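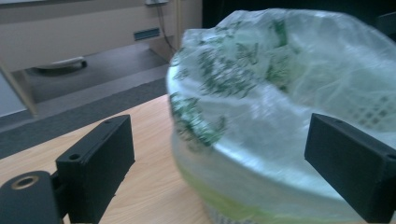 Figure 5. Round bin with a plastic liner bag, on a tabletop.

Print this page
E-mail this article

3.2 Liner use in small offices

The survey covered 291 offices in Katby and Mustham. Staff were asked how often they changed the liner in each bin and whether the bag was full at the time. In 40 offices liners were changed daily by a cleaning contractor, full or not. Offices that emptied their own bins changed them less often — in Mustham, usually once a week. Paper was the main content in both towns. Food waste was recorded separately and is covered in Section 3.3.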